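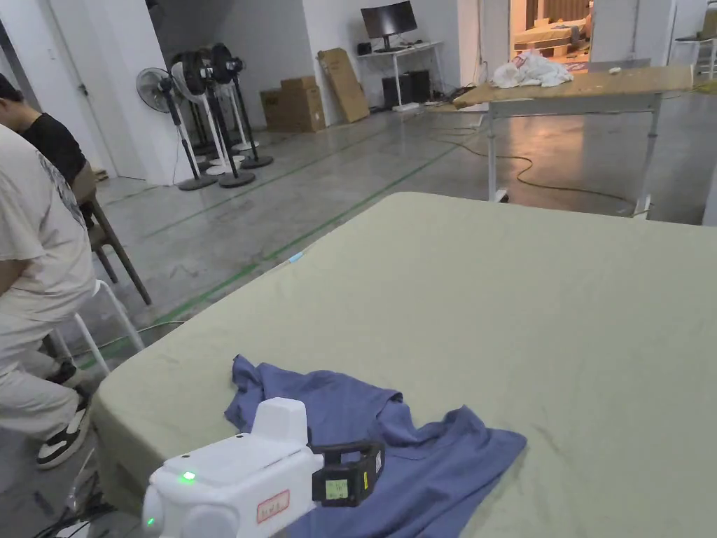
동아리에서 티셔츠 개기 데이터 모으는 법 (핸드 그리퍼 편)

2022년 3월 1일

새 학기라 신입 부원들이 들어왔는데 다들 물어보는 게 똑같더라고요. "그래서 옷은 어떻게 잡아요?" 매번 말로 설명하다가 목이 쉬어서 그냥 글로 씁니다. 우리 동아리 Grotoris가 5월에 나가는 Callau 대회 빨래 개기 부문 준비용이고, 다른 학교에서 비슷한 걸 하는 분들도 참고하셔도 돼요. 손으로 쥐는 그리퍼로 사람이 직접 시범을 보이고, 그 기록으로 나중에 팔을 학습시키는 방식이에요.

준비물

- 손에 쥐는 그리퍼 (충전 꼭 확인!)
- 천을 씌운 넓은 작업대
- 무늬 없는 티셔츠 몇 장. 색은 작업대랑 확실히 다른 걸로
- 메모할 노트. 저는 아직도 종이에 씁니다 ㅎㅎ

작업대 색 얘기를 좀 하자면, 저희는 연한 녹색 천을 써요. 처음엔 흰 천을 깔았다가 흰 티셔츠랑 구분이 안 돼서 하루치를 통째로 버렸거든요. 그날 이후로 흰 티는 연습용으로도 안 씁니다. 파란 계열이 제일 무난했어요.

1. 작업대 정리부터

천을 손바닥으로 쓱쓱 밀어서 큰 주름만 펴 주세요. 다림질까지는 필요 없어요. 잔주름은 남아 있어도 괜찮고, 대회장 작업대도 어차피 그렇게 반듯하지 않대요. 휴대폰이나 물병은 작업대 밖으로 치우기. 이거 진짜 자주 까먹어요.

2. 그리퍼 켜고 기다리기

전원을 넣고 초록 불이 들어올 때까지 기다립니다. 급하다고 바로 움직이면 첫 부분 기록이 이상하게 튀어요. 저는 속으로 8까지 세고 시작해요. 켠 다음에는 허공에서 두세 번 열고 닫아 보면서 걸리는 느낌이 없는지도 봐 주시고요.

3. 티셔츠 던지기

여기가 은근히 어려운데요, 예쁘게 놓으면 안 돼요! 사람은 무의식중에 자꾸 가지런히 놓거든요. 가슴 높이에서 툭 떨어뜨리고, 떨어진 모양 그대로 시작하세요. 소매가 몸통 밑에 깔려도 건드리지 말기. 그런 어려운 모양이 들어가야 나중에 로봇이 당황을 안 합니다.

4. 잡을 곳 고르기

소매 끝, 밑단, 목둘레 중에 제일 잘 보이는 곳을 잡습니다. 뭉친 한가운데를 덥석 집으면 천이 여러 겹 물려서 펴지지가 않아요. 저는 밑단파예요. 접힌 선이 또렷해서 찾기도 쉽고요. 동아리에 소매파도 있는데 이 논쟁은 뒤풀이에서 하기로 해요.

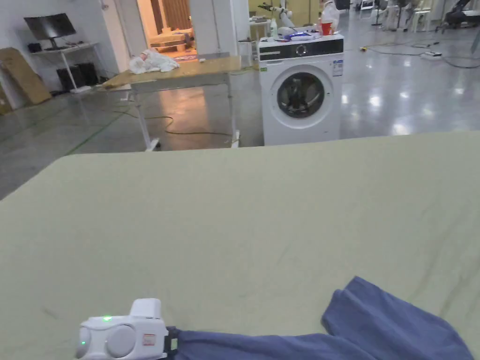
뭉친 옷을 그리퍼로 문 모습. 작업대 너머에 세탁기도 보여요.

5. 천천히 당겨서 펴기

잡았으면 살짝만 들고 바깥쪽으로 당깁니다. 높이 들면 반대쪽이 딸려 와서 도로 뭉쳐요. 작업대 위를 미끄러뜨린다는 느낌으로, 평소 빨래 갤 때보다 훨씬 느리게요. 한 번에 안 펴지면 놓고 다른 데를 다시 잡으면 됩니다. 실패한 것도 지우지 마세요! 다시 잡는 동작이 들어 있는 기록이 꽤 쓸모 있더라고요.

6. 접기

펴졌으면 양쪽 소매를 안으로, 그다음 세로로 반, 마지막에 아래에서 위로 한 번. 순서는 꼭 통일해 주세요. 작년에 각자 자기 집 방식대로 접었다가 모델이 소매를 접다 말고 밑단으로 가는 희한한 동작을 배웠어요. 웃기긴 했는데 고치는 데 한참 걸렸습니다.

7. 저장하고 이름 붙이기

한 장 끝날 때마다 바로 저장하고 노트에 옷 종류랑 특이사항을 적어요. 저희 폴더는 Saltora라는 이름으로 되어 있고, 그 안에 본인 폴더를 만들면 됩니다. "최종", "진짜최종" 이런 이름은 금지예요.

자주 하는 실수

손목을 너무 꺾는 분들이 많아요. 사람 손목은 잘 돌아가지만 팔은 그 각도를 못 따라옵니다. 몸을 같이 움직여 주세요. 그리고 반대쪽 맨손으로 슬쩍 도와주는 것도 안 돼요. 저도 모르게 자꾸 나가길래 요즘은 왼손을 주머니에 넣고 합니다.

목표는 대회 전까지 400개예요. 많아 보여도 나눠서 하면 금방이고, 힘들면 중간에 꼭 쉬세요. 피곤할 때 모은 건 티가 나요. 다음 글에서는 모은 기록 중에 쓸 것만 고르는 방법을 적어 볼게요. 수건 버전이 궁금하신 분은 댓글 남겨 주세요!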